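February, started after lunch, finished in the evening

Pool noise at Gutdale, continued from the previous pages. I write down everything again from the beginning of this round, as Angharad has asked me what we know and what we only believe, and I could not answer her quickly.

**What we want to know**

The two harbour seals in the back pool swim in a circle along the wall for long parts of the day. The old female does it more. The keepers have their sheets for this and I will not repeat them. The question for the workshop is a smaller one: is there a sound in the water which comes from the filter room, and does it change when the pump changes its speed? If yes, we can perhaps remove it. If this helps the seals, it is a different question and Angharad will look at it with her observation sheets.

**Hydrophones**

2 hydrophones, both on the Kevix logger. First one hanging near the return inlet, second one at the haul-out side, in the grey pipe with holes so that the seals cannot take it. I changed the cable tie for the steel clamp. The cable tie was making a click each time the water moved, and last month I have marked these clicks in the notebook as "animal". They were not animal. Please everybody, when you read the January pages, ignore the word animal on the haul-out channel.

The logger was set to sample at 1,000 per second, which is a mistake of mine. It was left like this from the vibration test on the pump feet. For the feet it is fine. For the pool it means that we see nothing above the half of it, and seals hear much higher than this. So the recordings of this morning are good only for the low hum and say nothing about the rest. I have written the setting on tape on the lid of the logger now, with an arrow.

**What is in the recordings**

There is a steady line at 116 Hz on the inlet channel. It is strong with the pump at normal speed. When I asked Brittany to bring the pump down on the controller, the line went down in frequency together with it, and came back when she put it up. We did this several times and each time it followed. So I am satisfied that it is from the pump and not from the road or from the chiller on the roof.

On the haul-out side the same line is there but weak. I expected it weaker, but not so much weaker. Possible reasons:

- the grey pipe takes away some of it (to test: same hydrophone, with and without the pipe, same place)
- the shape of the pool, there may be a quiet place exactly there
- the second hydrophone is less sensitive than its paper says

I would like to start with the pipe, it needs only an hour and no permission.

There is also a knocking which comes without any rhythm. Brittany thinks that it is the flap valve in the skimmer. She put her hand on the housing and could feel something, but we could not say it was the same moment as the knock. Next time one of us listens with the headphones and raises a hand, and the other one touches the valve.

**Header tank**

The tank is roughly 1,000 litres and it stands directly on the concrete, which is the same slab as the pool wall. I had not thought about this before. The pump sits on rubber feet since the autumn, very nice, but the pipe from the pump goes rigid into the tank, and the tank stands hard on the floor. So the vibration can go around the rubber. I put my ear to the tank and it sings. You don't need a logger for that.
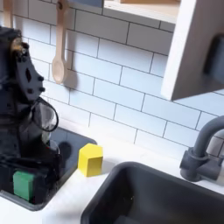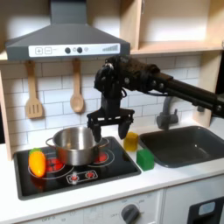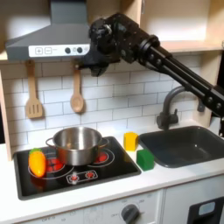
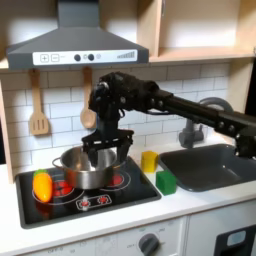 The plan for the tank is a flexible piece between the pump and the first elbow. Janance has a bellows in the right diameter, with salt water rubber, and they say it is in stock. I asked them in writing if the rubber gives anything into the water, and they have sent the data sheet, but on the data sheet it is only for drinking water. I have forwarded it to the vet with this remark. We do not mount anything before she has answered.

A mat under the tank would be good too, but for this the tank must be emptied, and it can only be emptied when the seals are in the small pool. Angharad does not want to move them now. The old female was off her food after the last move and is just eating normally again. I agree with her. The mat can wait until the annual cleaning.

**Discussion with Angharad at the pool**

She came at the end of the morning and stood with me for a while. Her opinion, as I understood it:

The circling was there already in the old pool, before this pump. So the hum cannot be the beginning of it. It can still be a thing which makes it worse, or it can be of no importance. She does not like that people outside write that it is "the noise" and she also does not like when they write that it is "only a habit". She would prefer that we measure the hum, take it away, and do not tell the keepers which day we have done it, so that the sheets stay fair.

I find this a good idea but it will be difficult to hide. The pump room door is beside their kitchen and they will see me going in with a bellows. Maybe we can do a false visit as well, where I carry my tools in and out and change nothing. Brittany laughed at me but I am serious.

She also asked if the feeding device on the east wall is loud. I have never recorded it. It drops the fish from a tube with a spring lid, and the lid hits the stop quite hard. For the seals this sound probably means fish, so it may be a good sound for them, however loud. To record anyway, with the correct sampling.

**Small things**

The connector on channel one is green inside. Cleaned with contact spray, dried, greased. It must be replaced before summer.

The calibration sheet for the Kevix is not in the folder. I believe that Gwynne has it since the visit to their penguin house. I have sent them a message. Until we get it, all the levels in this notebook are relative, and please do not put any decibels in the report. The frequency is fine.

My boots are leaking on the left side, this has no scientific interest.

**To do**

1. Logger to the high sampling rate, short test in the bucket, then in the pool.
2. Grey pipe test (with / without).
3. Knocking: headphones and hand on the valve, Brittany and me.
4. Feeding device, record a few drops at normal feeding time, not extra.
5. Wait for the vet about the bellows rubber.
6. Ask Gwynne again for the calibration sheet if they do not answer.
7. Copy of the morning files to the shared disk, in the folder "back pool low rate", so that they are not mixed with the good ones.

Added later, evening: point 1 half done. The bucket test at the high rate works, file opens correctly, no missing parts. I could hear myself tapping on the bucket and also the compressor from next door, which I did not expect through the floor. Batteries are on the charger, the left one is slow. Brittany will open the filter room tomorrow, I come directly to the pool and bring the spare clamp.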